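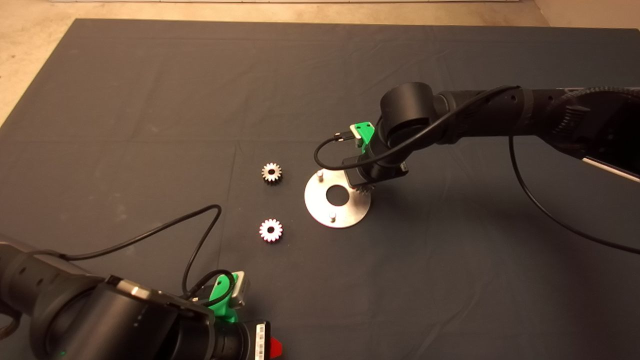
Cledetti plate and two of the gears on the Jakstead cloth.

Jakstead Bench Cloth, charcoal, long-term review
Posted 26th February by Cosmin Grecu

I have now owned a piece of gray fabric for nine months and I have opinions about it, so you can imagine how the winter went.

The Jakstead Bench Cloth is a heavy woven cover for a work table. It costs $20 and arrives folded inside a cardboard sleeve with more writing on it than my car insurance. I bought mine in May after dropping one too many small steel parts on a bare tabletop and listening to them leave. I'd been using an old bath towel, and a towel is fine until the first time you pull a tiny screw out of a loop of terry cloth with your teeth.

Most of what happens on my cloth is gears. I have the Cledetti starter set, which is a round brushed aluminum plate with a hole in the middle and two short pegs sticking up, plus small metal spur gears to go on them. I'll review the Cledetti properly some other time. For now, let's say it's a nice thing to fiddle with and it's exactly the kind of object that shows you what your table surface is good for.

So, what is it good for?

Holding still, mainly. The plate stays put on it. On the bare table I could push it along with one finger, and every time I tried to seat a gear the whole business went wandering off toward the wall. On the Jakstead I can press a gear down with one hand and the plate mostly minds its own business. Gears laid flat don't roll, obviously, but a gear dropped on its edge doesn't go far either. It lands with a dull little thud and falls over. I find this very satisfying and have done it more than testing required.

The color is the other thing they got right. Bright metal on dark charcoal is easy to find, even when my lamp is at the bad angle and the teeth are throwing light back in my face. One of my gears is a bit warmer in tone than its neighbor, slightly coppery, and I never noticed until it was sitting on this cloth. I'm not sure I needed to know. Now I always put that one on first.

Looking down through the center hole of the plate you see plain dark cloth, so if you drop something in there, you'll spot it. The sleeve doesn't mention this benefit. Jakstead can have it for free.

Now the complaints. I've got a few and I've been saving them up.

Dust. Charcoal is a wonderful color for displaying every pale speck that has ever entered your house. I shake the cloth out over the back steps, I carry it inside, I lay it down, and there they are again, a few light spots, looking rested. A lint roller gets most of it. Jakstead sells its own lint roller for $8 and I'm choosing to believe that's a coincidence.

Creases. The sleeve says "lies flat from day one." Mine did not lie flat on day one, and it's had plenty of days since then to think it over. 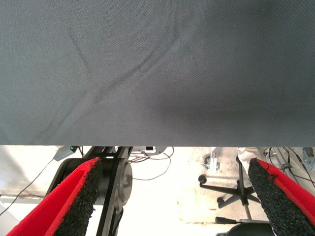
The weave up close, with the long crease and the hem.

That's a proper twill, by the way, with the diagonal lines you'd see on a decent pair of work pants. The long crease has a faint friend branching off it, and together they make a sort of loose X, as if there were treasure under there. (There's a table under there.) I've ironed it on medium through a damp dish towel, and I've left it overnight under the heaviest books I own. The wrinkles go away for an afternoon. They're too shallow to tip a gear, and the plate sits down fine right on top of them, so this is purely a matter of pride.

The hem, though, I have no quarrel with. It's crisp and straight, and after four trips through the washing machine I haven't found a loose thread on it. My previous cloth was a Grimomow, and its hem started to go wavy the first time it got wet, like a lasagna noodle. If you're choosing between those two on hem alone, and I suppose somebody is, buy the Jakstead.

I also tried the Pîrvu rubber mat that people always recommend in threads like this. It grips better than the Jakstead, no question. It also smells like a tire store, curls up at the corners, and can't be shoved in a drawer when company comes. I gave it to my brother. He keeps boots on it.

A few things I'd want to know if I were buying:

Wash it cold and hang it up. I tumbled it once on low and it came out with more wrinkles than it had going in.

It isn't padded. A dropped gear is quieter than on bare wood, but if you live above a light sleeper this won't save the relationship.

Oil shows less than I'd feared. I got a drop of machine oil on mine in the first week and after one wash I couldn't tell you where it was. Flour shows a great deal. Don't ask it to be a tablecloth too.

Get the larger size if your table allows it. Mine covers most of the surface and I still find parts just past the far edge, on the concrete, where the cloth was no help at all. You could call that my fault, and my wife has.

Would I buy it again? Yes, and I'd probably complain about it again. Twenty dollars is a lot for a rectangle, but I've stopped crawling under the table with a flashlight, and my knees would have paid double. Eight out of ten. I took off one point for the dust and one for "lies flat from day one," and if they ever reprint the sleeve I'll think about giving that one back.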